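### 3.2 Gripper upkeep

Finger pads were swapped every 179 picks, screws on the gripper plates checked at the same time. Steiner did most of this by hand - no jig. Early runs at Kollham skipped the check and the fingers drifted.
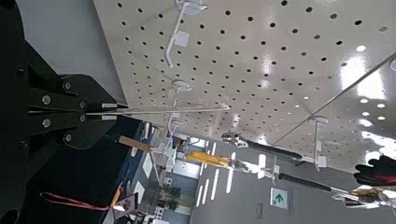 **Figure 4.** Gripper beside the pegboard, hand tools on hooks.

After a pad swap we re-teach the hook positions, 30 min if all goes well. Wrist camera calibraton is left alone unless error goes over 9 px. Glare off the board still a problem.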